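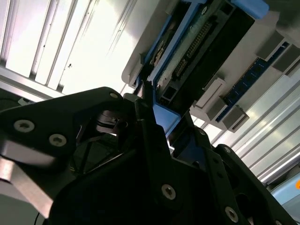 Teaching Leso to Handle a Drive: Final Report
Yuk-lan Shek
Robotics Project Course, Gromelton

Summary

The project set out to get Leso, the smaller of the lab's arms, to take a hard drive in its caddy, carry it to an enclosure and slide it into an open slot, using only examples recorded by a person driving the arm. I recorded 100 usable demonstrations between the start of the semester and early June, trained a policy on them, and ended up with an arm that picks up a caddy well, lines it up decently, and pushes it in with the confidence of someone parking a borrowed car. The original proposal also covered swapping memory modules. The reader will find no results on memory modules in this report.

Background

A drive caddy is meant to be slid in by a human who is thinking about lunch. It has rails, it has a latch, and the enclosure is shaped so the thing wants to go in. I chose the task on that basis. What I had not considered is how much of the job my hand does without informing me. When you push a caddy home you feel it touch one side, you ease off, you wiggle, you push again. None of that appears in the instructions for the enclosure, and none of it was in my proposal either, where the whole insertion phase is covered by the words "and insert."

The old way to do this would be to program the motion: measure where the slot is, write down the path, add a spiral search for when the measurements are wrong. Another group did that last year and it worked until somebody moved the table. My advisor suggested learning from demonstrations on the grounds that it would hold up better when the table moved. It does hold up better. It also fails in a wider variety of ways.

Setup

Leso wears a two-finger gripper with narrow fingertips and a small camera at the wrist. A second camera looks at the bench from the side. The wrist camera sees a great deal of gripper and, past the gripper, whatever the gripper is about to do something regrettable to. I was told early on that this is a good view to learn from, since the fingers stay in the same place in every image and only the world changes. I did not believe it until I trained a policy on the side camera alone and watched it close its fingers on air, very precisely, a thumb's width in front of the caddy.

The drives and the enclosure came from Tremcombe, the surplus room downstairs. The drives are dead. I was asked several times to confirm that I understood they were dead, and to return them anyway.

The lighting over the bench is bright and comes from straight above, and anything pale or shiny under it washes out. I considered this a defect and spent an afternoon taping tracing paper over the fixture. The tape let go overnight. Every demonstration in the final set was recorded under the lights as the building intended.

Ways of showing the task

I tried 2 methods.

The first was guiding by hand. You put the arm into its floaty mode, take hold of it above the gripper, and walk it through the job while it records its joint positions. This is lovely for the first part. You feel the weight of the arm, you feel the caddy touch the slot, and your own instincts do the wiggling. The trouble is that your arm is in the picture. My sleeve appears in nearly every side view, and a policy trained on those recordings had learned, as far as I could tell, that insertion begins when a gray sweatshirt arrives. There is also the matter of force. When I pushed the caddy in by hand, the push came from me. Leso recorded that it had been somewhere and had no opinion about how hard it had been made to go there.

The second was remote control with Ko, the handheld controller that the lab built a couple of years back. You hold Ko, you move your hand, the gripper moves the same way, and a trigger closes the fingers. There is no force feedback. You are doing the whole thing by looking, with a short delay, and the delay is just long enough that you correct a mistake after it has already been corrected. My first day with Ko was a Tuesday and I would describe the results as percussion.

I got better. Two habits helped most. One was resting my elbow on the bench, which removed most of the tremor. The other was stopping completely before the insertion, letting the arm settle, and only then moving forward. This second habit came back to haunt the project and has its own section below.

All 100 demonstrations in the final set were made with Ko.

Recording

The full count of recorded attempts is more than 400. Most were thrown out. The reasons, from my notebook, in the order I noticed them:

Dropped the caddy.
Grabbed the caddy by the latch, which opened.
Fine until the end, then pulled it back out by accident because I forgot to let go of the trigger.
Good insertion, wrong slot.
Recorder not recording.
Recorder still recording from the last one.

The entry "recorder still recording" accounts for one file of 2,773 frames in which I insert a caddy correctly, put Ko down and leave for coffee. For the remainder of the file Leso holds still. I left that file in the first training set without checking its length. The policy that came out of it was calm to a degree I have never reached myself and did not move at all.

After that I wrote a short script that plots the length of every file, and trimmed the dead time from both ends. I recommend doing this before training. I recommended it to myself in week two, in writing, and the note is still there.

I also kept some of the ugly attempts on purpose. If I touched the edge of the slot, backed off and found it again, that went in as long as the caddy ended up seated. A set made only of perfect insertions gives the arm nothing to go on when it is slightly off, and it is always slightly off. The recoveries were the most useful recordings I made, and I made them by being bad at Ko, so the early weeks were not a total loss.

The fingertip problem

Where the fingertips touch the caddy matters more than I expected. A grip near the middle of the caddy is steady but blocks the wrist camera's view of what is going into what. A grip near a bottom corner leaves the connector end in view, which the policy seems to need, but the caddy can pivot around the contact when it meets the rail. I went back and forth on this for longer than the schedule allowed.

In the end I settled on a low grip, close to the corner, and accepted the pivoting. The caddies being blue was a help here. Against black fingers and pale hardware the blue is the one thing in the wrist view that the policy could hardly miss, and I suspect it is steering by the blue parts more than by anything I would call the slot. I did not test this properly. It would have meant painting a caddy, and see above regarding Tremcombe and returns.

The pause

The final policy reaches for the caddy smoothly, lifts it, carries it over and then stops in front of the slot. Sometimes it carries on a moment later. Sometimes it stays there until I press the stop button.

This is my habit, learned faithfully. In every demonstration I paused before inserting, and during the pause the images hardly change, so from the policy's side the right thing to do when looking at that view is mostly nothing. I knew why I was waiting. Leso only knows that one waits.

Cutting the pauses out of the recordings fixed the freezing and made the approach worse, as the arm now arrived at the slot still swinging a little. Shortening them was the best compromise I found. The delivered version still hesitates, and visitors at the demo day took it for careful thought. I did not correct them, and I am correcting them here.

Results

Picking up the caddy was reliable with the bench as I had recorded it, and stayed so when I moved the caddy within reach of its usual spot. Alignment was good when the enclosure faced the way it had in training and got worse quickly when I turned it. Seating the caddy fully is the weak step. It often ends up most of the way in, at which point the policy opens the fingers and backs away as though the job were finished. I did the same in several demonstrations and pushed the thing home by hand afterward, off the record, and then marked the attempt as good. I would mark those differently now.

What I would change

Borrow a controller with some kind of force feedback, or at least put a sensor in the wrist so the recordings contain the push. Have a second person demonstrate, so the arm picks up fewer of my personal habits. Decide what counts as seated before recording anything, and write it on the bench in marker.

The memory modules should wait for whoever takes this over. Their latches are small, there are several of them, and each one would be its own project. Code and recordings are in the course folder. The drives have gone back downstairs, except for one, which is still in the slot.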